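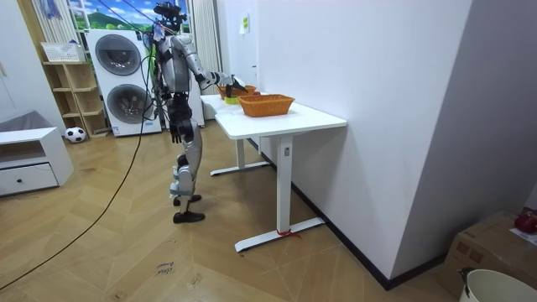 Right hand down in the small basket at a white table.

I've been using the Kavton tabletop sorting kit from Brandico since November, and I get asked about it enough that it deserves its own page! The kit is baskets, play fruit and a task library, plus hand presets for humanoids with multi-fingered hands. You bring the robot and the table.

Setup was easier than I expected. The library comes with 775 task variations (I've run maybe a third of them, the produce ones mostly), and the presets loaded on my first try. The manual is a bit thin on wrist angles — I ended up on the Ercombe forum for that. 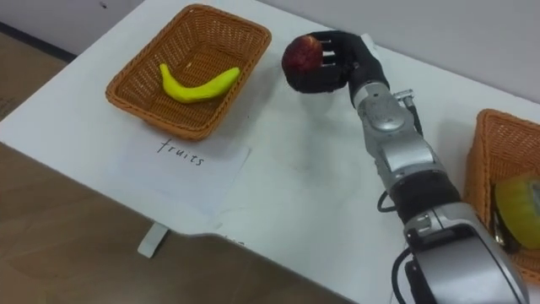

SORTING & GRASPING

Apples are my favorite test. They're round and slick, and a sloppy grip shows up right away. Bananas go in the basket by the "fruits" sheet, and I write my own labels by hand with a thin black pen.

Price is $2,479 direct, or $2,516 through Cisternas with the extra set of baskets. I'd pay the difference — woven baskets and robot fingers are hard on each other.

Last updated Mar 25, 2026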